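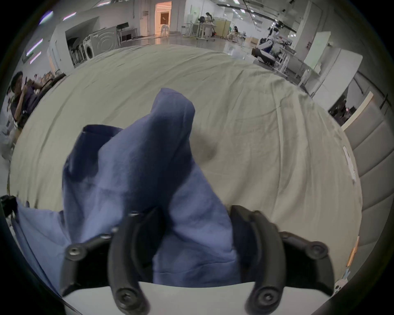
Clearing the Bed: What We Learned About Folding on a Soft Surface
Macarena Iturra, Household Spaces Project, November 23, 2024

Why the bed?

Our class had to pick one everyday job at home and study it closely enough to suggest a better way of doing it. I picked laundry, and inside laundry I picked the part I used to hate most, the folding. Almost everyone I talked to in my building (Wondgate, the student housing on the east side) folds on the bed. We own tables! We still walk right past them and dump everything on the mattress.

So the question for this report is a simple one. If people are going to fold on a bed anyway, how can the bed be set up so the job goes faster and the clothes come out flatter?

The setup

A large bed was used for all the trials, with the blanket and pillows taken off and only the pale sheet left on. The headboard is gray and padded, with vertical channels. I liked working on a light sheet because a blue cloth shows up on it right away, and you can see every sleeve or corner that is still tucked under.

A sheet is never truly flat, though. It has fine wrinkles and long creases of its own, and the creases turned out to matter more than I expected - more on that below.

I worked through 163 pieces over the project, mostly T-shirts, dish towels and pillowcases. The notes went into a spreadsheet my roommates started calling Petoveo, after a made-up planet from a board game, and the name stuck.

Three ways of starting a fold

1. Pinch and lift. You grab the crumpled piece near its middle and raise it until the loose parts hang down. It is quick, and it works nicely for towels, where you can then look for a corner along the hanging edge. With T-shirts I often got the hem and a sleeve mixed up.

2. Corner hunt. You leave the piece lying down and feel for two corners before lifting anything. Slower at first, but the folds were much neater. For pillowcases this was my clear favorite!

3. Shake and drop. You hold the piece up high, give it a good snap and let it land open. Great fun, and great for big things, but small cloths landed half folded more often than not.

What the sheet does

When I pressed a fold down with my palm, the mattress sank and the cloth moved with it, so the edges drifted apart. Pulling the sheet tight helped a lot. I also tried laying a large cutting mat from the Pangaribuan craft shop on top, and the edges lined up almost as well as on a desk. The mat cost 900 in our campus store points, so I borrowed one.

What I would do next

I want to repeat the trials in February with heavier winter clothes. I would also like to sort by size before folding, and to compare people of different heights. A low bed was hard on my back after a long session, and I never wrote down how high the mattress was.

The full spreadsheet is in the class folder, under Household Spaces.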